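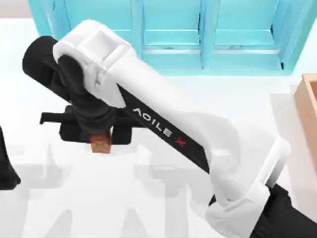

White tabletop with the turquoise-blue shelf behind it.

Workroom Inspection Checklist – Sayce Building, Ground Floor
Date: 2018-10-08
Inspected by: Triin Vasiliauskas
Accompanied by: Jacobus Maluleke
Last inspection: April

Mark each item OK, Fix or N/A. Write a comment for every Fix. Items marked Fix twice in a row go to Anastasia Petridis the same day.

1. Exits and walkways
1.1 Main door opens fully and closes by itself – OK
1.2 Rear exit clear on both sides – Fix
Comment: Flattened cartons stacked outside, against the hinge side. The door opens but not all the way. Jacobus moved them during the inspection. Deliveries need another drop point.
1.3 Exit signs lit – OK
1.4 Floor free of cords and loose mats – Fix
Comment: Mat by the sink curls at one corner. Tape has been tried and does not hold. Replace.

2. Fire safety
2.1 Extinguishers in place, pin and seal intact – OK
2.2 Extinguisher tags up to date – Fix
Comment: Unit 114 has no tag. Unit 132 is fine. Heino Lūse to check whether the tag fell off or the unit was missed in April.
2.3 Ceiling clearance kept above stored goods – OK
2.4 Alarm call point visible – OK
Comment: Coat hooks next to it were taken down after the last round.

3. Electrical
3.1 Outlet covers whole – OK
3.2 No power strips plugged into other power strips – Fix
Comment: One pair found in the break area, feeding the kettle and the microwave. Unplugged. Second Fix in a row for this item. Reported to Anastasia.
3.3 Panel door closed and labeled – OK
Comment: Label for circuit 14 is handwritten and fading. Still readable.

4. Shelving and storage
4.1 Wall shelving anchored – OK
4.2 Heavy goods on lower levels – Fix
Comment: Paper stock is on the top level in the supply closet. Move to the floor level. Step stool needed to reach it at present.
4.3 Step stool feet and treads – OK
4.4 Cleaning products in original containers – Fix
Comment: One spray bottle with no label. Contents unknown, removed for disposal.

5. First aid
5.1 Cabinet stocked against list – Fix
Comment: Burn dressings out of date, tweezers missing. Reorder from Trostier.
5.2 Eyewash station flushed this week – OK
5.3 Names of first aiders posted – Fix
Comment: List still shows two people who left. Đức Tôn finished his course and should be added.

6. Lighting and air
6.1 All ceiling lights working – Fix
Comment: One tube flickers outside room 213. Work order sent.
6.2 Vents clear – OK
6.3 Windows open and latch – N/A
Comment: Sealed windows on this floor.

General comments
Better than April overall. The walkways are the main gain. Storage is where most of the work is left. Items 1.2 and 4.4 were dealt with on the spot but stay on the list until the next round.

Signed: T. Vasiliauskas
Copy to: A. Petridis, H. Lūse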